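Chapter 4
Metals, Settings, and the Jeweler's Bench 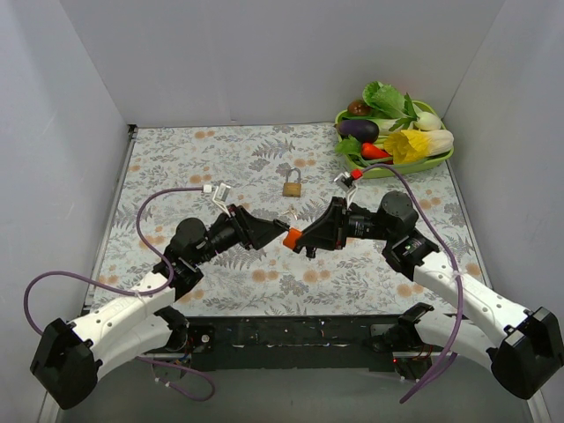
4.1 Before You Begin

Chapter 3 dealt with gemstones: how they are cut, graded, and described. We turn now to the metal that holds them. By the end of this chapter you should be able to read a hallmark, explain the difference between an alloy and a plated metal, name the common ways of setting a stone, and choose a suitable setting for a ring that will be worn every day.

You will need your notes on hardness from Section 3.2. Students who skipped the exercise on the Mohs scale should go back and do it first. Several of the problems in Section 4.6 depend on it.

4.2 A Repair at Ackah

Salamatu Ackah runs a small repair and custom shop under her own family name. One March she was brought an engagement ring with a loose center stone. The ring was 18 karat white gold with a four-prong setting, and it had been worn daily for 20 years. Two of the prongs had worn almost flat. A third was bent outward, probably from catching on clothing.

The owner wanted the prongs pushed back down. Ackah advised against it. Worn prongs can be bent into place, but there is so little metal left at the tip that they often crack or open again within months. She gave the owner two choices: build up the tips with new metal, a job called retipping, or cut away the old head and solder on a new one with six prongs.

The owner chose the new head. It cost more than retipping and changed the look of the ring slightly, as six prongs cover more of the stone's edge. In return, the stone would stay put if one prong failed.

Keep this case in mind as you read. Most of the terms in the last three paragraphs are explained in the sections that follow, and you will be asked at the end of the chapter whether you would have given the same advice.

4.3 Gold and Its Alloys

Pure gold is 24 karat. It is dense, bright yellow, and resistant to tarnish, but it is too soft for most rings. A thin band of pure gold can be bent out of round by hand. Jewelers therefore mix gold with other metals to make an alloy.

The karat number tells you how many parts in 24 are gold. An 18 karat alloy is 18 parts gold and six parts other metals, or 75 percent gold by weight. A 14 karat alloy is a little over 58 percent gold. Many countries stamp the same information as parts per thousand, so 18 karat is marked 750 and 14 karat is marked 585.

The other metals in the mix decide the color:

Yellow gold usually contains silver and copper in fairly even amounts.
Rose gold contains more copper.
White gold contains a whitening metal, most often nickel or palladium.

Most white gold is also plated with rhodium, which gives it a bright, cool finish. The plating wears through with time, first on the underside of the band, and has to be renewed. Customers are often surprised by this. A good salesperson explains it before the sale — and writes it on the receipt.

Nickel causes a skin reaction in some people. If a customer reports a rash under a ring, ask what the alloy is before you suggest cleaning or resizing.

4.4 Alloy or Plate?

An alloy is the same all the way through. A plated piece has a thin layer of one metal over a base of another. The two can look alike in a display case, and the price is not always a safe guide.

Look for the stamp first. On a ring it is normally inside the band; on a chain it is near the clasp. Marks such as GP (gold plated) and GF (gold filled) mean that the gold is on the surface only. Gold filled has a much thicker layer than ordinary plate and can last for many years with care.

Next, look at the places that rub. Edges, clasps, and the backs of rings lose their plating first, and a different color showing through is a strong sign of plate. A missing stamp proves nothing either way. Stamps are lost in resizing, and older handmade pieces may never have had one.

Key terms so far: alloy, karat, fineness, plating, gold filled, retipping, head.

Practice
1. A bracelet is stamped 585. What is its karat?
2. A ring weighs 4 grams and is made of 18 karat gold. How many grams of pure gold does it contain?
3. A customer says that her white gold ring is "turning yellow." Write two or three sentences explaining the cause to her.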